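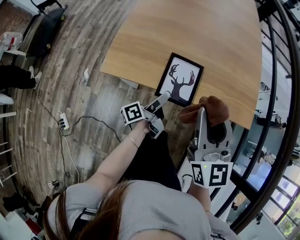 Weathered gray-brown plank flooring with a framed picture laid on it.

Durerance Floor Care Oil, Matte
Item no. 1635

Durerance Floor Care Oil is a maintenance oil for wood floors that have already been oiled or waxed. It refreshes dull areas, evens out light wear, and leaves a matte surface without build-up when applied as directed. It is suitable for homes, reading rooms, small offices, and other interiors with normal foot traffic. The oil is supplied by Kokkinos and is approved for use with the full Sakwood range of oiled planks.

The product is not intended for lacquered floors, cork, or stone. Customers who are uncertain of the existing finish should place a few drops of water on a clean, little-used spot. If the water stands on the surface for a long time, the floor may be lacquered, and a sample test should be carried out before any larger area is treated.

Preparation
Vacuum the floor and wash it with Avau Wood Cleaner, diluted as stated on its label. Allow the floor to dry overnight. Remove felt pads, rugs, and loose items from the area. Old polish must be taken off completely, as the oil will not bond through it.

Application
Stir the can well – do not shake. Pour a small amount onto a lint-free cloth or white pad and work it along the grain, two or three boards at a time. Wipe off all excess within 10 minutes. The floor may be walked on in socks after 11 hours. Rugs should not be put back during the first week.
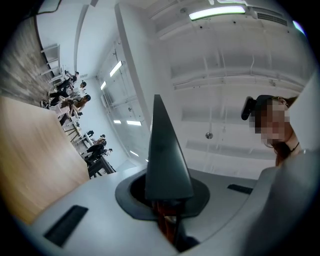
Close view of a light gray housing with a round black collar and a dark, tapering finger.

Gray and aged finishes
Natural oil gives a warm tone to most woods. On gray, smoked, or aged boards this can alter the color noticeably, and the Gray Tint version is recommended instead. Areas treated with different versions should not meet in the middle of a room. A doorway or threshold makes a better dividing line.

Product data
Finish: matte
Coverage: 26 square meters per can, one coat
Coats: one for maintenance, two for worn areas
Storage: frost-free, tightly closed, upright

Safety
Cloths soaked in oil can ignite on their own. Place used cloths in water or in a sealed metal container before disposal. Keep out of reach of children. Provide fresh air during work and drying.

Technical questions may be addressed to Areti Vlachopoulos, Product Support. Requests for trade quantities are handled by Manolis Tsoukalas. Orders placed in December may be subject to longer delivery times – please allow for this when planning work.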